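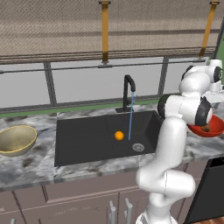

About the Berge Reading Room

4 min read

Print this page | E-mail this page

We are a reference publisher specializing in poets, which our bank has down as "leisure, other." The Berge Reading Room puts out short lives, longer bibliographies and a great many footnotes, mostly on writers of the Romantic period and the people who lent them money. The website is free. The books are not, and we would be grateful if you bought one.

How we started

The Reading Room began as a correction slip. Our founders had bought a handbook of minor poets that gave one man two different birthplaces and, in the index, a third. They wrote to the publisher. The publisher wrote back that a revised edition was under consideration. After a second letter and a second identical reply, they put out a four-page pamphlet of corrections themselves, and it sold better than anybody involved had planned for, including the printer.

The pamphlet had an error in it. We still hear about that.

What we do

Our main work is Lutanier, an online dictionary of poets with 1188 entries at present. Each one gives the life, the works in order of publication, where the manuscripts are now, and a short critical note in which the contributor is allowed one opinion. Contributors who want two opinions are asked to write an essay, and we publish those as well, in the Celine Papers, every December.

Of the Lutanier entries, 834 have been checked against original sources, meaning parish registers, letters, first editions and the occasional bill from a tailor. The rest carry a small gray mark at the top. The gray mark means we think it's right and haven't been to look yet. Please don't cite a gray entry in your thesis and then write to us about your thesis.

We also run a summer school at Brernness, in a former grain store with fine acoustics and one bathroom. It lasts 14 days and covers meter, handwriting and how to read a letter that has been written across itself twice to save on postage. No Latin is required. Some people bring Latin anyway.

How we edit

Every entry is read by two editors who don't have to agree. Where they can't, both readings are printed and the reader can sort it out. We date poems by when they were finished if we know that, and by when they were printed if we don't. What the poet claimed in a preface thirty years later goes in a footnote, with the expression on our faces left to your imagination.

Spelling is modernized in the lives and left alone in the quotations. We don't use the word "genius" except when quoting somebody's mother.

Corrections

Send them. The corrections desk opens its mail on Friday mornings and answers everything that includes a source. Letters beginning "It is well known that" are answered last.

Writing for us

We are short of people on hymn writers, translators from Danish, and anyone who published only in newspapers. We pay on publication, modestly, and you get a copy of the Celine Papers whether you want it or not. Pitches should fit on one page. Sample entries are in the contributors' guide, along with our policy on semicolons.

Comments (4)

marginalia_m
I have used Lutanier for years and never noticed the gray marks. Now I have to go back through my bibliography. Thanks a lot.

Old Brernness Hand
There are two bathrooms. The second one is behind the bookshop and you have to ask for the key.

tetrameter
Is the correction to the original pamphlet available anywhere? I have the pamphlet and would like the set.

Berge Reading Room
@tetrameter Yes, it was printed as a slip. Write to the corrections desk with a mailing address and we'll send you one. @Old Brernness Hand, noted, with thanks. Do you have a source?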